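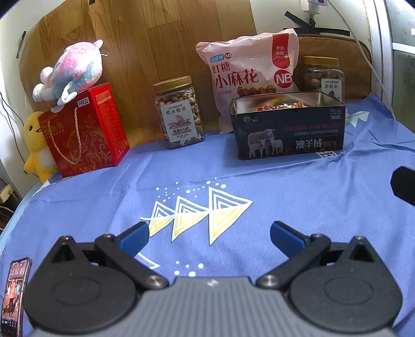
The snack end of the table, with the gripper open over the cloth.

Snack Table Tips From People Who Grab Things for Science

Our group at Skiltholm studies how to teach a robot arm to pick up household stuff. The method is simple enough to explain over cashews: a person carries the gripper by hand, does the chore, and the recording is what the robot learns from. We call the project Trovow. The June write-up has plots. This page has the tidying advice, which more of our relatives have asked for.

The main result first. We compared two ways of collecting. In one, the table was laid out the same way every time. In the other, we shuffled things between grabs and let the cloth wrinkle as it pleased. With 103 demonstrations each, the policy trained on the messy table did better on tables it had never met. The neat one was superb at exactly one table. I have known kitchens like that.

Now the useful part.

Put tall things at the back. Jars and gift boxes go against the wall, and the front of the cloth stays clear. A hand needs room to come in open and close on something. So does a gripper, and it complains less.

Fold rope handles down. A loop across the front of a box will catch a finger, a sleeve or a rubber pad. Gekonier, our grasp planner, was very fond of handles and would go for one when asked for the thing next to it.

Keep wrapped candy in an open tin. An old gift tin with low sides is ideal. Take from the top of the pile and go straight up – digging around the edge is how candy ends up under the radiator. Straight-up lifts were also the easiest for the robot to copy.

Let clear jars show their labels. We can all see nuts through plastic. We are less good at telling which nuts, and the depth estimate was worse at it than we were, being inclined to look through the jar and report on the wall. Turning the label forward fixed more of our misses than 5 weeks of tuning did.

Grip lids low and flat. Two pads on the widest part of a screw lid, then turn. Pinch the top edge and you'll polish it nicely without opening anything.

Lean snack bags, and pick them up by the top seam. Squeezing the middle gives you crumbs. Paiva, our little touch-feedback add-on, was built mostly to stop us making crumbs.

Don't iron the cloth. A printed one with a few wrinkles hides salt, and it made our training data better. I have been using this argument at home with mixed success.

Wipe rubber tips with a damp cloth after every session with nuts. Salt and oil build up and the grip goes. Same for jar openers and kitchen tongs. We wiped ours every 5 grabs during the trials and about every 77 afterward, and the second schedule can be felt.

Soft toys may stay on the snack table if they sit on top of something. On the cloth they get picked up first, by robots and by nephews.

Last updated April 30, 2026. Next page: drawers that stick.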